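3. 浄水ポット「ドゥティラール」を使いはじめる前に

箱を開けたらすぐ水を飲みたくなりますよね。私もそうでした。でもカートリッジの下準備だけは先にやっておきましょう!

(1) カートリッジを袋から出し、ボウルの水に32分つけます。途中で軽く振ると、小さな泡がぷくぷく出てきます。
(2) 本体とふたを中性洗剤で洗います。食洗機には入れないでください(私はふたを一枚ゆがませました…)。
(3) カートリッジを奥まで差しこみ、カチッと鳴るまで回します。
(4) 満水にして、最初の2回分は捨てます。植木にあげても大丈夫です。
(5) 3回目の水をコップに注いで、味を見ます。

注意:お湯は39度まで。それより熱いとパッキンが傷みます。

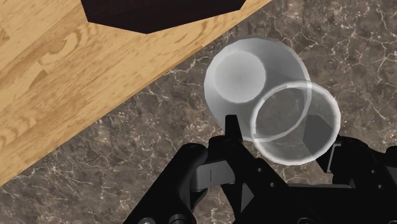
うちは水が硬いせいか、2回捨てただけではまだ少し粉っぽくて、4回目でやっとすっきりしました、とスマランダ・アンゲルさんからコメントが届いています。硬水の地域の方は、手順(4)を4回に増やしてみてください。黒い粉は活性炭なので、飲んでしまっても心配いりません。

メモ:交換用カートリッジはウォミクの店頭で1,488円、通販だと1,634円でした(2024年4月に買ったときの値段です)。ふたの目盛りが赤になったら替えどきなんですが、私はつい見落とすので、台所のカレンダーにも丸をつけています。

数日留守にするときは、中の水を捨てて、カートリッジは濡れたまま袋に入れて冷蔵庫へ。帰ってきたら手順(3)からやり直します。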